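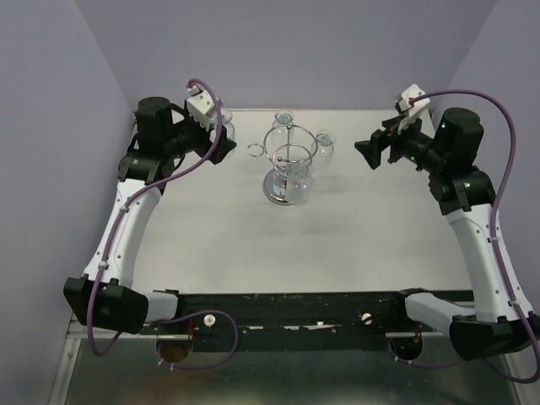

Bimanual cell, glass rack task, overhead fixed view.

vastden-rack: README

Control + perception stack for the two-arm glass rack task. Maintained by Ekua Dramani (control, recorder) and Tamer Khoury (perception, planner). Started out as a fork of the Cuvetti driver, not much of that left now. Docs are behind the code, sorry, will catch up after the April freeze.

What's in here

driver/ - joint level control for both arms, one process per arm
percep/ - glass and rack pose from the fixed camera
plan/ - grasp selection, arm-arm collision checks
rec/ - episode recorder + replay
tools/ - calibration, log viewer, misc scripts (some dead)

Setup

Python env first, then build driver, then percep. Other order sort of works but the bindings end up pointing at the wrong lib. Copy config/cell.default to config/cell.local and edit that one. Do NOT commit cell.local. Arm IDs go in by side, left and right as seen from the fixed camera. If you swap them the planner is perfectly happy and the arms are not.

Running

Start both drivers, wait for "ready" twice, then percep, then plan. Joint loop is 500 Hz, do not lower it to save CPU, the gripper filter has the rate baked in. Recorder can join any time.

Homing is per arm. Home left first. Right arm homing sweeps across center if it was parked low, there is a check for this now but old configs skip it.

Perception notes

Clear glass on a white top, so depth is mostly useless on the glasses themselves. We fit rims as ellipses in RGB and get height from the known glass model. Works ok when the rim is visible. Wire loops of the rack also look like ellipses, very much so, hence the rack mask step. Rack pose is solved first, masked out, then the glasses.

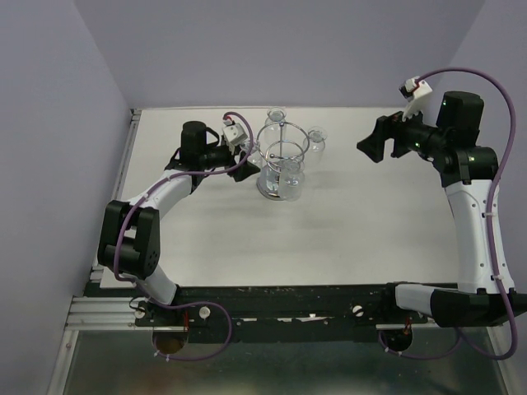
Glasses overlapping the base are the worst case. Highlights on the chrome get picked up as rim segments and the fit drifts toward the rack. rim_min_support = 90 helps, lower than that and you get ghost glasses. Specular filter is on by default, turn it off only for debugging.

A glass next to gripper fingers gets partial rim only. The tracker holds the last good pose and flags it stale, planner wont grasp on a stale pose unless you pass --trust-stale. Cables count as occluders too, there's a color mask for the purple.

Planner

One arm moves at a time near the rack. Slow but safe. The idle arm is treated as a static obstacle with cable padding, see cable_pad in the config. Simultaneous motion lives on the firkbridge branch, not merged, needs review from Tamer.

Data

Recorder writes one folder per episode: joint states, gripper commands, camera frames, pose estimates, stale flags. Current set is nearly 1000 episodes, 115 held out for eval. Split file is data/split.txt, please don't regenerate it, seeds changed and the numbers wont compare.

Success labels are by hand and live in labels.csv. Dropped or tipped glass = fail, even if recoverd after.

Known issues

- replay ignores gripper force, position only
- percep leaks memory on camera reconnect, restart it
- log viewer crashes on empty episodes
- calibration tool still asks for the Awad board, any checker board of the same size is fine, set it with --board
- time sync between left and right driver drifts on long sessions, restart both

TODO

Merge the new rack mask. Unit tests for plan/ (there are two). Write down the calibration procedure properly, right now its in Ekua's notes. Drop the old Cuvetti message types, recorder still imports them.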